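Tineke Vanhove
Thread on painting a wood floor, and picking wall colors to go with it. People keep asking me the same questions after I posted the back room in September, so I'm putting the answers in one place.

Background: we rent the lower half of a house on Gaston Street in Wakton. The back room had old pine boards under carpet that was stapled down. The landlord said we could paint the boards as long as we didn't sand them down to nothing.

Staples first. Plan on more time than you think. I used a flat screwdriver and a pair of pliers and worked along one board at a time. Wear shoes with a real sole.

Then fill the gaps you care about and leave the rest. Old boards move through the year, and filler in a wide gap cracks and pops out. I filled the nail holes and two knots. The gaps between boards I left alone.

Light sanding only. You want to take the shine off so the primer grabs. If the old finish might have lead in it, test it before you sand anything. Ours was clear, but we did test.

Vacuum, wipe with a damp rag, let it dry overnight, vacuum again. I skipped the second vacuuming in the closet and there is grit in the paint in there to this day.

Primer: one coat of an oil-based one over the knots, then a water-based one over everything. Pine knots bleed yellow through water-based primer. Under a dark color you might get away with it.

Now color, which is where most of the questions were. I wanted green and I got talked out of it by pretty much everyone. My sister said it would look like a pool table. Her word for the next sample I showed her was "hospital."

What helped was looking at green next to other strong colors and not next to white. White makes nearly any green look louder. Brown settles it. Orange is fine too as long as it's in small amounts.
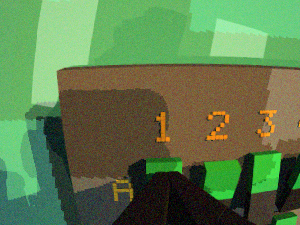
Orange on brown, with green behind.

That is the combination I ended up with for the shelf wall in the hallway, more or less. Brown boards, orange bins, green on the wall. I would not do the orange on anything bigger than a bin.

Samples: buy the small pots. Paint them on pieces of cardboard big enough to cover a few boards and move them around the room at different times of day. Paint chips are too small for a floor. I went through 6 greens this way and the one I bought was the one I liked least on the chip.

The paint counter at Ramasamy on the Rotbridge road will mix a small pot in porch and floor enamel if you ask. Not every store will. Wall paint on a floor wears through by the door in a few weeks, so make sure you're comparing colors in the right product.

Sheen matters as much as color. Satin hides scratches and shows less dust. Gloss bounces light, and it's easier to mop. It also shows every dent in the boards. Our room faces north and I went with gloss for the light. Some days I regret it, mostly when the cat has been in.

Gloss will also throw some of the floor color up onto the walls. With a green floor the bottom couple of feet of a white wall goes slightly green in the afternoon. Some people like it. I didn't.

So the walls can't be an afterthought. I'd lean toward colors that have something in them already -- a gray with some blue, a beige with some pink. They hold their own over a green floor and they don't have to match each other.

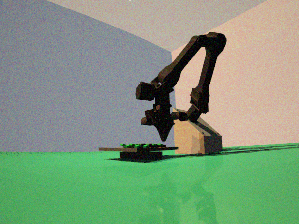 Glossy green floor, pale blue-gray on one wall, pinkish beige on the other.

Two wall colors in one room sounds fussy, and I thought so too. The trick is to keep them both pale and close to the same strength. Squint at the two samples side by side. If one jumps out, go lighter on it.

Put the warmer color on the wall that gets less sun. We did it the other way first and the gray wall looked like wet cement by dinnertime. Swapping them cost us another weekend.

Change colors at an inside corner. Never on an outside corner unless you have a very steady hand, and don't stop a color in the middle of a wall. Tape the first color only after it has dried a full day.

Back to the floor. Start at the far corner and work toward the door. I know, everyone knows this. I still left the drop cloth and a cup of coffee on the wrong side of the room.

Brush the edges, then roll with a short-nap roller on a pole, going with the boards. Keep a wet edge. Do a few boards all the way across, then the next few. If you stop in the middle of a board you will see the line forever in gloss.

Thin coats. I did 2, with a day between them, and a third just inside the doorway. The can said one was enough. It was not.

Drying and curing are different things. We walked on it in socks the next day. Furniture went back after 9 days, with felt under every leg. The bookcase was the only thing that stuck, and I had run out of felt by then.

Rugs go down last. A rubber-backed rug on fresh floor enamel can leave a pattern that doesn't come out. Wait a month if you can stand it, or use a plain cotton one.

Smell: it was strong for a couple of days, even with the window open and a fan in it. If you have somewhere else to sleep, sleep there.

Keep what's left in the can. Write the color and the room on the lid, then brush a dab next to it. Touch-ups on gloss are visible up close but nobody is up close except me.

Would I do it again? Yes, in this room. Not in a kitchen. Chairs get dragged in kitchens, and the paint by our back door is already thin where the mat slides.

Stairs are next. I haven't settled on a color. I have the brown left over from the hallway and might just use that -- it's already paid for.

Comments

pinefloorpam: Did you paint the baseboards before or after the floor?

Tineke Vanhove: Before, and then touched up after. The roller hit them anyway.

marsh_and_main: We did a green floor in our sunroom and have the same problem with dust on gloss. A dry microfiber mop every morning is the only thing that works.

dellwood77: Thanks for the rug warning. I found that one out on my own.

Recent from Tineke Vanhove
- Getting carpet tape residue off pine
- The hallway shelves, start to finish
- Which Wakton stores take back half-full paint cans
- Curtains for a north window

This site uses cookies to remember your settings and measure traffic. By continuing to browse you accept our use of cookies. Manage preferences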